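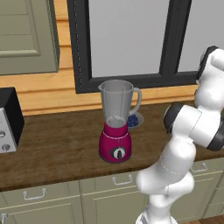 The simulated kitchen used for the blender task, with the arm at the right of the counter.

Dakelberg opens its simulation lab to visitors one afternoon in August, and most of the program takes place on a wall screen. The hardware is two floors down. Upstairs, the company's manipulation software runs in rendered kitchens, and the group I joined spent most of its visit in front of one of them.

The project is called Sistard. Its kitchen set holds 264 layouts, all assembled from the same library of cabinets, counters and appliances. Wall finish, cabinet color and window placement vary from one layout to the next. The one on screen had plank walls and green cabinets, with an open magenta blender on the counter and a small dish of dark blue pieces behind it. The task was stated in a single line at the bottom of the operator's console: move the contents of the dish into the jar.

For a rigid gripper this is awkward work. The dish stands behind and to the right of the blender, partly hidden by the jar handle when viewed from the front. A direct path from the dish to the jar opening brings the wrist close to the handle, and the planner has to lift before it turns. The pieces are modeled as separate bodies with their own friction values. That raises the computing cost, and the lab runs this task at a coarser time step than its drawer and door tasks.

We watched 18 attempts, played at double speed. The console logged each as pass or fail and gave a reason code for the failures. The common one was contact with the jar during approach. Two runs ended with the dish tipped on the counter, and the operator stepped back through the contact forces for both. Peak force came well before any visible motion of the dish, a detail easy to miss at normal playback.

Scoring is strict. Every piece must be inside the jar and the blender must remain standing. Sistard's best controller meets both conditions in 92 percent of runs on layouts it was trained on. The staff gave no figure for unseen layouts and said the test set was being rebuilt.

The cost of a layout is mainly in checking it. Butt, the in-house tool that looks for overlapping geometry, takes up to 753 seconds per kitchen, and knobs and handles produce most of its warnings. A person then reviews the list by hand.

The physical counterpart is planned for the company's Stuston site, where a counter is being built to the same dimensions. The afternoon ended at 4:30 with a look at the drawings.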